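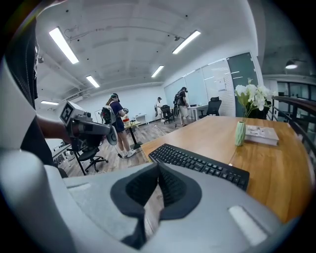
Re: [kirkthorpe-kitchen] Lentil soup for the spring lunch

From: Olga Lozano
Date: March 10, 2022

Ignacio Llorente wrote:
> Has anyone made the Zallia red lentil soup for a crowd? I've only
> done it for 4 and we're feeding 50 at the Pastor hall. Does it just
> scale up, or do I need to change the spices? Also wondering if it
> can be made the day before.

Oh, I love that soup! Yes, it scales, but go easy on the cumin and the chili. I multiplied everything straight across for my sister's party and the cumin took over completely. Start with half of what the math tells you, let it simmer 20 minutes, then taste and add more. The garlic you can multiply all the way — more, even.

Make it the day before, please do! It's so much better after a night in the fridge. It sets up thick like porridge, so keep 2 or 3 quarts of hot stock on hand to loosen it, and put the lemon juice in right before serving. Split it between shallow pans to cool, a big stockpot full of lentils stays warm in the middle for hours. 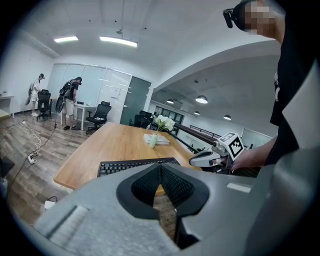

For toppings I'd do fried onions, yogurt and a big bowl of chopped parsley and mint. The onions can be fried in the morning and left out on paper towels, they stay crisp till lunch. Put it all in the middle of the long table so people can reach from both sides, and a slim vase of white flowers like the one on the wooden table here would look so pretty next to all that orange soup. Flatbread too, warmed in foil.

Do you have enough big pots? I have a 3 gallon one from Vondudwood with a nice heavy bottom (red lentils love to stick!) and you're welcome to it. I can drop it off with the ladle.

Olga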